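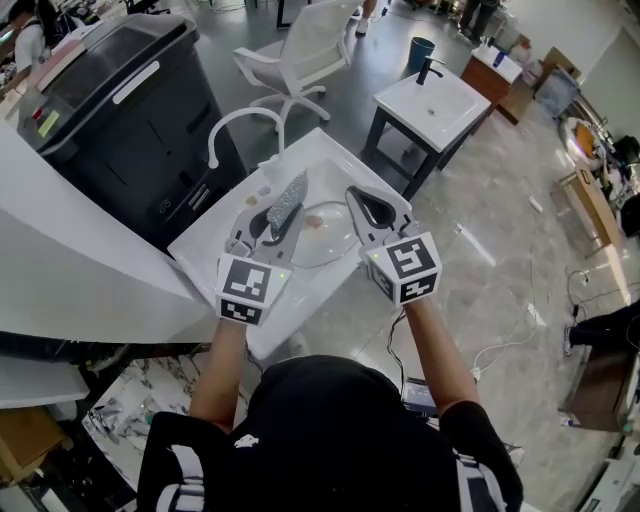
4.2 Changes in the cleaning work

Figure 3. Sink task at the Brurkolcombe site. The worker holds a gripper in each hand; the left one is closed on the sponge.

The cleaning crew at Brurkolcombe had washed sinks by hand for years before the Trinell project began. In the first phase the robots did no cleaning at all. Workers were asked to do part of their usual job through hand-held grippers, so that the motion could be recorded and later used for training. The sink task in Figure 3 was one of the first to be moved over, and it is the one workers talked about most in our interviews.

The most common remark was about pressure. With a bare hand a worker feels a dried spot before seeing it, and pushes harder without thinking. With the grippers that feeling is mostly gone. Workers told us they had begun to look more closely at the rim and the bowl, where crumbs collect, and to go over the same place twice. One put it this way: "My eyes got tired before my arms did." Several said they still checked the basin with their fingers once a recording had ended.

The second change concerned pace. Supervisors at first set a target of 50 recordings per shift, taken from an earlier trial at the Manzano site. The target did not allow for putting crumbs back in the basin between recordings, a step the crew called "dirtying up." Workers found it odd to be paid to make a sink dirty, and some disliked being seen doing it by people from other departments. In May the target was dropped and replaced with blocks of 30 minutes, with a break after each block. Complaints about sore wrists fell after this, although we can't separate the effect of the breaks from that of growing practice.

Third, the work changed who was seen as skilled. Under the old arrangement, seniority followed years on the crew. In the recording sessions, the workers whose files passed review most often were not always the longest serving. Two senior cleaners described this as unfair. Their way of scrubbing was fast and used both hands at once, and reviewers often marked it as unclear — the same habit that had made them good at the job. Newer workers, who tended to hold the sponge in one gripper and keep the other free, had fewer files sent back.

Review was handled through Clirkatum, the scheduling and feedback tool already used for the regular shifts. Workers could see whether a file had been accepted but did not see the reason for a rejection. This was the point on which the crew and the supervisors disagreed most. Supervisors regarded the reasons as technical and of little use on the floor. Workers wanted them, and in 3 of the group interviews they asked us to pass the request on, which we did.

Opinions on what would come after the recordings were mixed. Some workers expected the robots to take over the sinks and leave them the floors and windows. Others doubted that a machine would manage the corners behind a faucet. Management had made no commitment on staffing when our interviews closed, and we return to the question of job security in Section 5.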